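Nellard Remote Teaching Program
A short thread on how our operators show a robot arm a task, prepared by Gert Mofokeng.

1/ Our June teaching round is complete. Operators recorded 139 demonstrations of one tabletop task: picking up a small purple object and placing it in a mug.

2/ Every demonstration was given by remote control. The operator moves a hand-held leader arm, and the working arm on the table follows. A camera at the wrist records the approach.
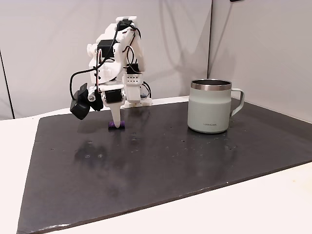

3/ Does an operator need programming experience to take part?
Programming experience is not required. New operators complete a practice period with the leader arm and are then cleared to record by a supervisor.

4/ Of the 139 demonstrations, 100 were accepted on first review. The remainder were returned with written comments. The usual comment was that the operator had paused too long above the object before closing the gripper.

5/ Pauses matter to us. A model trained on hesitant recordings tends to hesitate as well, and it will do so in places where the operator had only stopped to think. Operators are asked to plan the whole movement before they press record.

6/ Eoin Ó Dubhghaill, who leads operator training at our Nostwood site, has revised the guidance on approach. The finger should come down from above at a steady speed – small corrections are welcome, sudden ones are not.

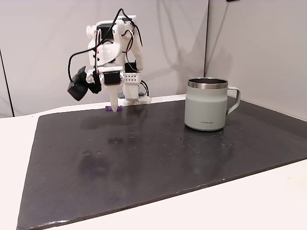

7/ The revised guidance also covers failed grasps. If the object slips, the operator should try again within the same recording. We keep these attempts and label them, so that recovery can be taught along with the grasp itself.

8/ Two operators may share a shift, but each recording must be made by one person from start to finish. Changing hands partway through was permitted last year and made the review work slow.

9/ The next round will be run jointly with our partners at Surach. Operators who wish to join should send their practice record to the Nostwood office by noon on the closing date shown on the sign-up page.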